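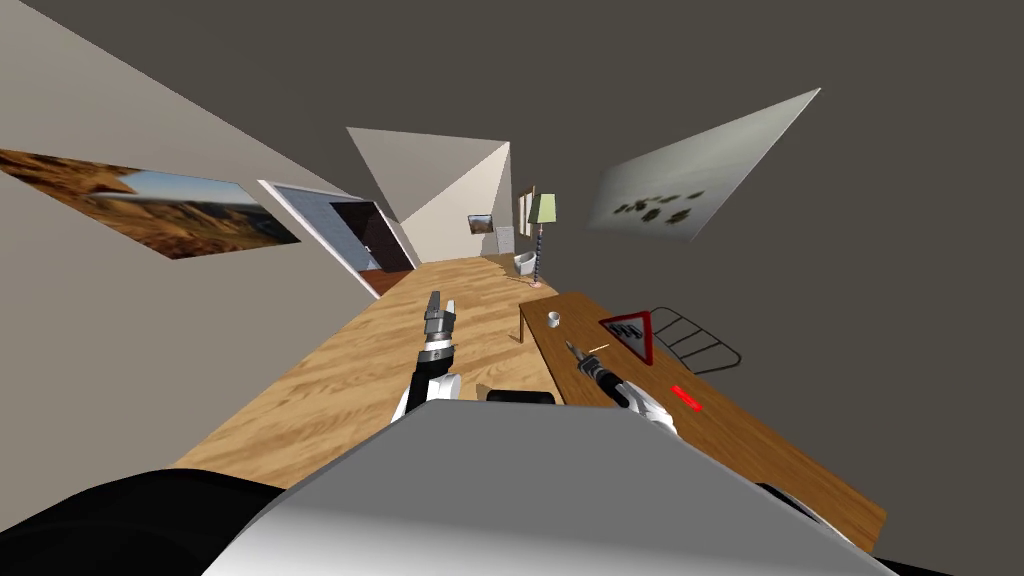 Sterstead finally has its running back, and I've been grinning since the text came in. Yolandi Radebe signed on for the spring season in March 2019, and if you caught any of the Trallel game last August, you know why I'm happy (and why my neighbor, a Trallel season ticket holder, is not speaking to me). She had 15 carries that night and broke eight tackles, most of them on the same little stutter step that nobody over there ever figured out. Watch her arms, too. She keeps the left one out wide, open-handed and off the ground like the gripper on that white robot, and the right one stays clamped on the ball the way the other gripper has hold of its tool. I've yelled "two hands!" at my TV plenty of times, but she gets away with it.

Coach Ayala told a few of us after practice that she'll get up to 40 snaps in the opener, mostly on first and second down. Third down is still Susik's job for now. I get it, he picks up the blitz better than anyone on the roster, but I'd love to see the two of them in the backfield together. Ayala just laughed when I asked.

Radebe will wear number 15, same as she did in college. The opener is at home against Trallel, gates open an hour before kickoff, and the east lot is closed for paving, so park behind the school.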